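Removing white paint flecks from a wooden bench top
Forum: Workshop and Storage

wniazi_40
Posted Monday, August 6, 2018

Bench top has a wood-grain surface with white paint on it, mostly towards the middle. Walls are papered, so nothing that splashes. Baskets stay on the rail.
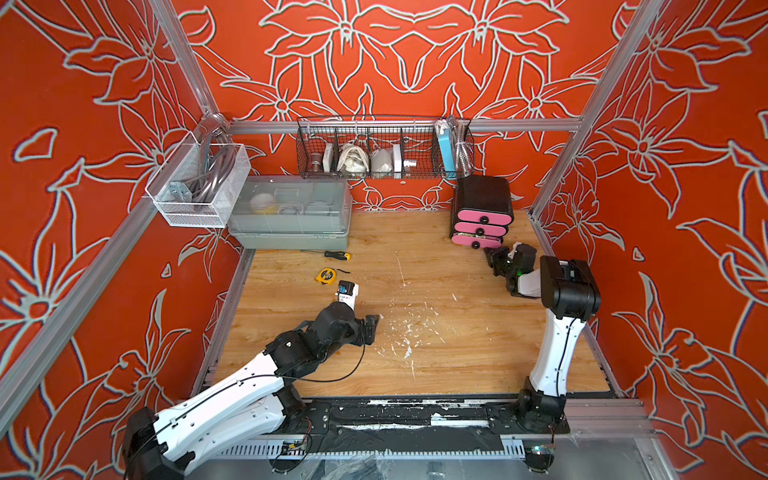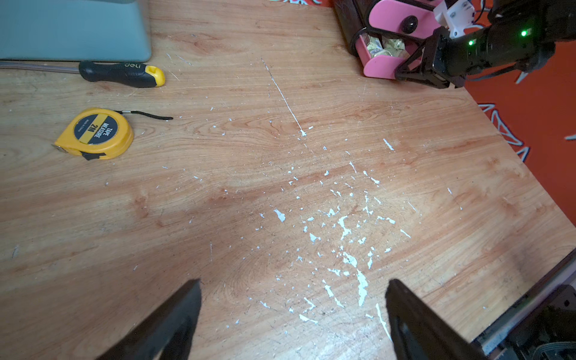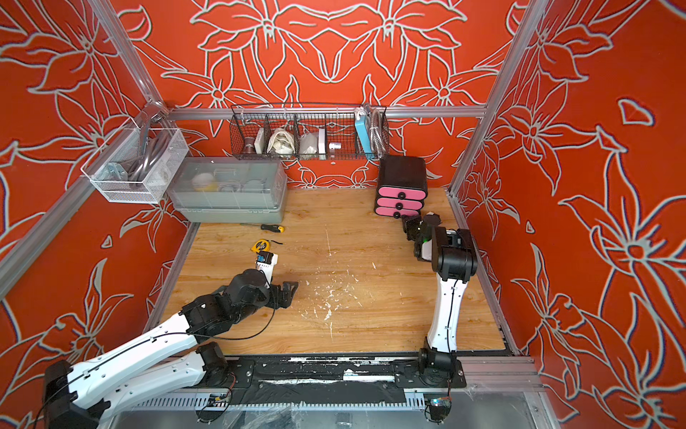
I want the paint off without dulling the surface round it. Warm water and washing-up liquid did nothing in May. The paint was a water-based emulsion, Hovley trade white, put on a shelf bracket without a dust sheet. The flecks are flaky and irregular, and there is a long thin scratch that ends in a white blob, which I assume will need separate treatment. Is a plastic scraper enough, or does it need solvent?

ghazala_c
Plastic scraper first, held low. Flaky edges mean poor adhesion. Leave a damp cloth on each patch for 40 minutes, then scrape along the grain. Test in the back corner under the clear-lidded box.

Dogar_T
Disagree about the soak. If that is a foil or veneer surface, water gets into the scratches and lifts it. Methylated spirit on a cotton bud, one fleck at a time, wipe dry.

ghazala_c
A damp cloth is not standing water. Meths will take the sheen off plenty of factory finishes. I have a Prikovov desk with a dull ring to prove it.

Dogar_T
Then test both in the same corner. The scratch is a different job. Remove the blob, leave the line alone, fill with wax stick if it bothers you.

latrice_d
Off topic, but the tape measure and screwdriver could go in that black and pink drawer unit. Three drawers and the tools are on the bench.

wniazi_40
Drawers are full. The tape is the 2M one and gets used daily. It stays out.

latrice_d
The black basket is divided already. Move the white box.

Sidra_F
I would sand it. 3,000 grit, wet, on a cork block.

Dogar_T
Not on a printed grain. You would be through the pattern before the paint was gone.

Sidra_F
Fair, if it is printed. Is it?

wniazi_40
Unknown. Sold as an Arain top, no paperwork. Will test cloth and meths side by side and report.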